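The long fold
Why the bed is still the best table in the house for sorting clothes

There is a point in most weeks when the washing stops being laundry and becomes furniture. It sits on the chair, then on the end of the bed, and by the evening it has to be moved before anyone can lie down. In our house it goes back to the chair, and the next morning it comes off again.

I spent most of July trying to break this habit. I had no new wardrobe to help me and no plan to buy one. What I had was a bed, a window, a striped mat and the clothes of a household that wears a great deal of black.

The mat came first. Folding straight on to bedding is slow work because the surface gives. You press a sleeve flat and the quilt sinks under your hand, and when you lift the garment the crease has gone somewhere else. A woven mat laid over the sheet fixes most of that. It is firm enough to fold against and it can be rolled up afterwards and stood behind a door. It also keeps lint off the sheet, and lint from dark clothes shows badly on a pale one.

Mulligan, the household shop where I bought our first mat, sells them in two widths. Buy the wider one if your bed will take it. The narrow one leaves a strip of soft mattress on either side, and clothes slide into it. A mat with stripes running the length of the bed has another use, too. You can lay the side seam of a shirt against a stripe and see at once if it is straight.

Push the pillow and quilt up to the far end and leave them there. Some people strip the bed altogether, but that only makes a second job.

Next comes the sorting, and this is where I had been going wrong for years. I used to fold whatever came out of the basket first and then put it on a pile according to who owned it. The piles grew at different speeds, leaned on each other and fell over. By the time I had reached the socks I was building some of them again.

The better way is to sort by colour and weight before folding anything. Put the dark heavy things on one side, in a heap, and let them stay a heap for now. Put small items on the other side and fold those early, as they take little room once they are done. Keep the middle of the mat for the garment you are working on. 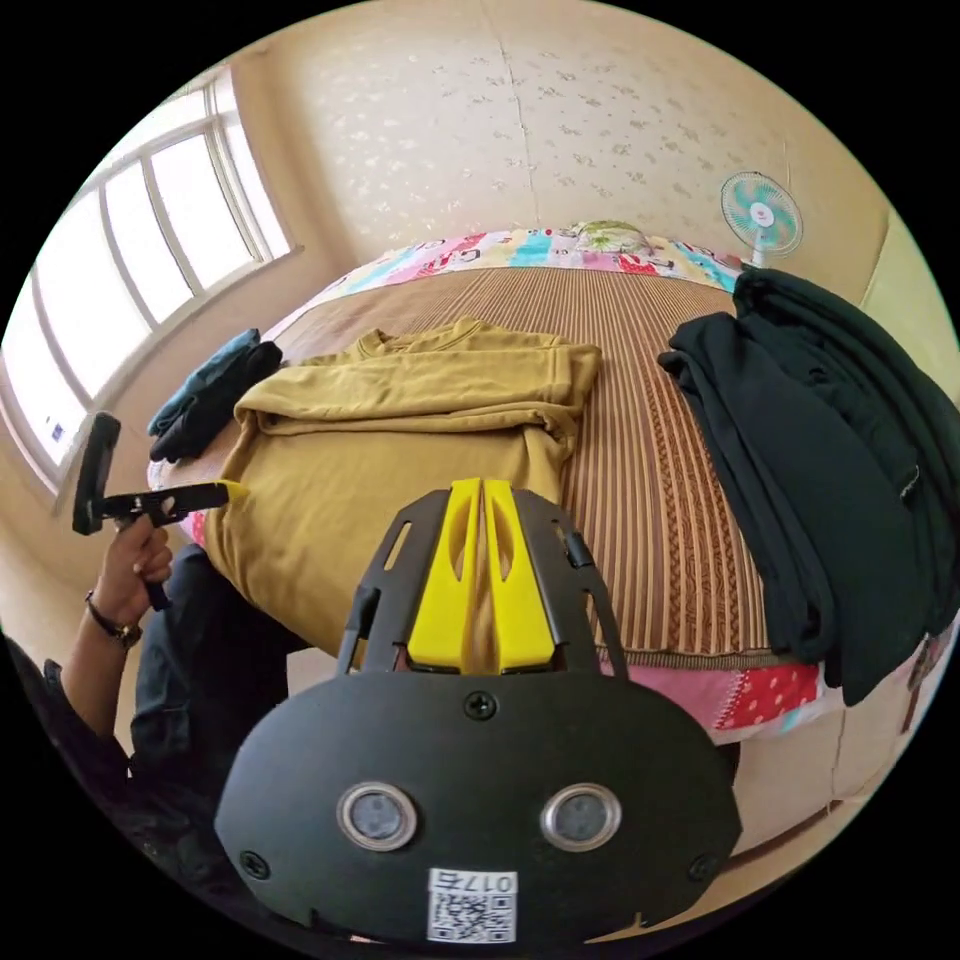

Long sleeves are the part people complain about. There are two usual methods. In the first, you lay the top face down, bring each side in towards the middle and fold the sleeves back down along the body. In the second, you lay it face up, fold it in half lengthways so the sleeves sit together, and bring both across in one go. The first gives a squarer parcel and is better for shelves. The second is quicker and kinder to knitwear, which doesn't like being creased down the front.

I use the second for anything with stretch in it and the first for cotton. Whichever you choose, deal with the sleeves before you touch the hem. If you fold the bottom up first, the sleeves have to go over a lump, and the whole thing opens again in the drawer.

Black clothes need their own paragraph. They all look the same in a heap, and most of the time spent on them goes on finding out what they are. Leggings turn out to be a jumper. A T-shirt has another T-shirt inside it. Daylight helps more than anything else here. I do the dark pile in the morning, when the window is bright, and leave the colours for later on, when it doesn't matter so much. Under a ceiling bulb, navy and black are the same colour, and I have sent a navy sock off with a black one often enough to have stopped minding.

Shake each dark piece once, hard, before you lay it down. Then turn it the right way out and fold it straight away. Don't go back to the heap for a second piece until the first is finished.

A fan makes a difference in warm weather, but turn it down. On the high setting it lifts the edges of thin fabrics and you end up holding them down with your elbow. It is still worth having on low, as a pile of clothes by the window gets stuffy and so does the person standing over it.

As for time, I kept a note for a while. A full basket took me 30 minutes with the old method, including the rebuilding. Sorting first brought it down by 9 minutes, which is enough for a cup of tea. It also meant I finished in one go. The old way had a natural stopping place in the middle, when the piles fell over, and I usually took it.

Where the folded clothes go next depends on your cupboards. Ours are shallow. I used to stack tops flat, one on another, and the bottom two never got worn. Now they stand on edge in the drawer, like files, and each one can be pulled out without disturbing its neighbours. For this to work they need to be folded to the same height. Mine are folded in half, then in thirds, and that suits a drawer of ordinary depth. Thick jumpers get one fold fewer.

If you have no drawers, boxes do well. I tried the canvas ones from Drokness, which look smart but sag when they are half empty, and the stiffer Kirkov boxes, which are plain and hold their shape. I kept four of the Kirkov ones. The canvas boxes now hold scarves and spare pillowcases and seem happier with that.

There is also the question of clothes that are neither clean nor ready for the wash. Every house has them. A Flernilar rail on the back of the door takes most of ours - jeans, a cardigan, whatever was worn for an hour. Before it went up, they lived on the bed and got mixed in with the clean washing, and I must have folded some of them several times over between washes.

The last job is the mat. Take it off, carry it to the window or the back step and give it a shake, then roll it with the stripes facing out so the edges don't curl. The quilt comes back down, the pillow goes where it belongs, and the chair is free for sitting on until the next load is dry.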